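Ticket: Patix dock drops charge, then drops everything
Product: Patix desk dock w/ wireless charge pad on top
Status: reopened (again)
Priority: was Low, please bump

Original report

Dock charges phone fine for a few minutes, then pad light goes amber and charging stops. Few seconds later both monitors blink off and come back. Sometimes the network port goes with them. Happens with or without a case on the phone. Two different phones, same thing.

Laptop stays powered the whole time, so the brick isn't dying. Or not completely.

Setup: Prusside laptop, dock firmware 3.0, two monitors, wired keyboard, wired network. Nothing exotic. Same desk setup worked all winter with the old dock.

Update 1

Support asked for the usual. Done:

- unplugged dock from wall, waited, plugged back in - no change
- different USB-C cable, the short one from the box - no change
- different wall outlet, no power strip - no change
- only one monitor attached - takes longer to fail, still fails
- no phone on the pad - ran all afternoon, zero drops

So it's the pad. Or the pad plus something. Can I just turn the pad off in software? Don't see a setting for it anywhere in Patix Control. The help page mentions a toggle under Power but there is no Power tab on mine.

Update 2

Reply says Power tab only shows up after firmware 3.2. Fine. Tried to update. Updater gets to 4 percent and quits with "device busy, code 330". Every time. Closed everything, rebooted, ran as admin, same 330.

Is 330 documented anywhere?? Search on your support site gives me a page about printer drivers.

Update 3

Got past 330. What worked, in case someone else lands here:

1. Unplug everything from the dock except power and the laptop.
2. Quit Patix Control from the tray. Closing the window isn't enough, it keeps running.
3. Also stop the Aasen display service. It comes with the monitor driver and it grabs the dock's hub when it loads.
4. Run the updater before plugging anything back in.

Took a long while, sat at 99 forever, dont touch it. Came back on 3.2. Power tab is there now, with the toggle. Pad off = stable. Pad on = same amber light, same dropouts. So the new firmware gives me a way to switch off the thing I paid for. Ok.

Leaving this open.

Update 4 - Wednesday, late

Ticket got auto closed for inactivity while I was waiting on YOU. Reopened.

Support now says to try a non-laptop host to rule out the Prusside's USB-C port. Only other thing I've got is the old tower and that's in pieces right now.
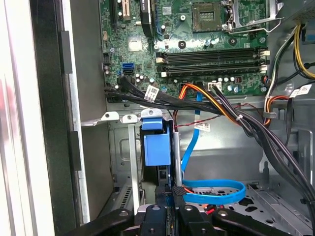
So borrowed a Trosano mini PC from work instead. Dock on that, one monitor, phone on pad. Amber light after a few minutes, monitor blinks, same as before. Not the laptop then. Please don't ask me to reinstall the laptop drivers, I've seen that step coming for three replies now.

Pulled the log out of Patix Control while it was on the Trosano. Part that repeats right before every drop:

pad: coil temp high, limiting
pad: limit 300 mA
pad: coil temp high, stop
hub: power budget exceeded
hub: reset

Reading that as: pad gets hot, pad backs off, pad gives up, then the hub thinks it's over budget and resets itself, and takes the monitors with it. Why would the hub be over budget AFTER the pad stops drawing anything? That looks like a firmware bug to me and the heat looks like a seperate problem. Two things. Please don't merge them into one.

Dock is on a bare desk, nothing stacked on it, nothing around the vents. Room isn't warm. Top of the dock is too hot to keep a hand on when the light goes amber.

Update 5

Full log attached to the ticket, the text one, the zip kept getting rejected by the upload form. Serial number is in the first message, please stop asking for it.

What I want, either one:

- replacement unit from a newer batch, if there is one
- refund on the dock, I'll get a plain one with no pad

Also still waiting on whether 3.2 can be rolled back. Since the update the network port takes ages to come up after sleep. It didn't on 3.0. Can open a new ticket for that if you'd rather but I'd like this one answered first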